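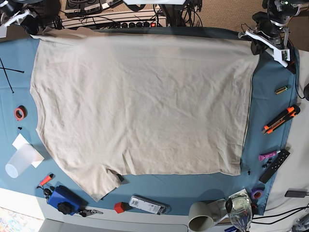 In Praise of the Shirt You Already Own
By Elisa Cirillo
July 23, 2024

My mother kept a button tin the size of a birthday cake, and I have been thinking about it all summer, mostly while standing in stores. Last week I went into Procházka on the main street in Wandstead to buy a plain t-shirt (I had spilled beet soup on a good one, and I'll admit I didn't try very hard to save it) and I came out with three, plus a pair of shorts I have yet to wear. The whole visit took less time than it used to take my mother to find the right shade of thread.

I don't want to scold anybody here. Cheap clothes have been a blessing to plenty of families, mine included, and when my boys were growing an inch a month I bought whatever was on the rack and was grateful for it. But I do think we have let something slip. A shirt used to be a thing you had a history with. It started out as your Sunday shirt, then it was your school shirt, and then it was the one you painted the porch in, and after that it was cut up to wash the car. Now it goes into a bag at the first loose seam, and the bag goes into the trunk, and there it rides until December.

My neighbor Corrado Caruso did tailoring for most of his life over in Ruvisholm, and he still takes in a hem if you catch him on a good afternoon. He told me he used to do 189 repairs in an ordinary month. By the time he closed the shop it was nearer to 109, and most of those were wedding clothes. People would look at his price for a new collar and say they could get a whole shirt for that, and they were right – that was the hard part, he said, they were always right.

So what am I asking for? Very little, I think. I would like our schools to teach every child to sew on a button and close a seam, boys and girls both, and I would like the library to put its old sewing machine back out where people can get at it. I would like us to wash things a bit less and hang them in the shade. And the next time something rips, I'd like you to leave it on the chair for a week before you decide.

The beet soup shirt is still in my laundry room, by the way. I'm going to dye it red this weekend.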